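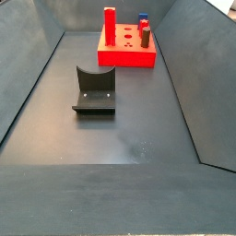 Pegs and Blocks: Sorting Toys for the Under-Fives Room
Group project report, Design for Play, unit 2
Heather Skinner, Nikau Doolan, Ruaridh Jardine
Supervisor: Jeanie Carnegie
2018-09-08

1. What we set out to do

Pick one ordinary toy and find out why kids put it down. We picked peg blocks. Cheap, tough, every playroom has some. Original plan was peg blocks plus stacking cups plus a shape sorter but that got cut in week two, too much for three people. So pegs only.

The question as handed in: does the arrangement of pegs in a block change how long a child stays with it? Second question, added later by Nikau: does it matter what the block is sitting in when they find it (shelf, floor mat, bin).

2. Materials

One box of mixed peg blocks and pegs, lent by the Rutherford Street playgroup. Older stock, no paperwork with it, so no maker listed in this report. Pegs in a few colors and different heights.

Shallow bin with sloped sides. Good because the pegs roll back down to the middle and don't end up under the radiator. Bad because small kids lean on the side to reach in.

Floor mat, gray. Low shelf, already in the room.

Stopwatch, clipboard, tally sheets. Budget was 100 dollars and we spent most of it on a second set of pegs from Larmont, which turned out too thick for the older blocks. Lesson: bring a block to the store.

3. Setups

We ran three peg arrangements.

Spread. One peg at each corner, all the same height.

Row. Pegs in a line along one long edge, short to tall.

Cluster. One tall peg off by itself at one end, three short ones bunched at the other. Ruaridh's idea. He thought the tall one would work like a handle and the bunch would get picked apart.

For the cluster we mostly used the red block with a tall red peg on the left, then blue, small red and a very dark brown one packed together by the right rear corner. Blue at the back, dark one in front. We kept that order the same every time so results could be compared. Block goes toward the back of the bin, a little to the right, so the child has to reach for it.

4. How sessions ran

Mornings only. One child at a time, parent in the room. Block set up before the child came in. No instructions given, just "you can play with that if you like." One of us timed, one wrote, one stayed out of the way (harder than it sounds, Nikau got handed a lot of pegs).

Stop rule was when the child walked away or looked elsewhere for a slow count of ten. We changed this after the first morning, it was five before, and five was way too short. First morning's times are not used.

5. What we saw

Spread: pegs came out fast, one after another, then child done. Hardly any put back. Several kids turned the block over to see if there was anything on the bottom.

Row: got the most pointing and talking. Kids went for the tallest first nearly always. A couple of the four year olds rebuilt the row in the wrong order and then fixed it, which we liked a lot. Younger ones didn't care about the order at all.

Cluster: longest sessions. The tall peg did get grabbed like a handle, so Ruaridh gets that one. The bunched pegs were harder to get hold of since small fingers couldn't fit between them, and this is where the time went. Some of it was real interest and some was plain frustration, and our tally sheet had no column for telling those apart. Big weakness. See 7.

The dark peg was left till last more often than the others. Could be color, could be the round shape, could be where it sat. We never swapped it with the blue one so can't say.

6. Bin, mat or shelf

Bin held kids longest but they stayed with the bin as much as the block. Rolling pegs down the slope became its own game. Mat was fine. Shelf was worst, most kids took the block off and sat on the floor wiht it anyway, so really it was the mat again.

7. Problems

Not enough children per setup. Three researchers who all wrote notes differently. Heather wrote full sentences, the other two didn't, and some of the short notes made no sense a week later ("blue no").

No column for frustration, see above.

Same order every time for the cluster, so position and color are mixed up together.

Callum Innes from the other group asked why we didn't try an empty block with the pegs loose next to it. Good question. Should have.

8. If we did it again

Swap peg positions between sessions. Add the empty block setup. Decide on note format before day one and print it on the sheet. Fewer setups, more kids in each. Jeanie has said the playgroup would have us back in January, so Heather and Nikau are planning a shorter second round, cluster and row only, bin for both.

Tally sheets and seperate notes are in the blue folder in the project drawer. Pegs went back to Rutherford Street, all but the Larmont ones, which are free to whoever wants them.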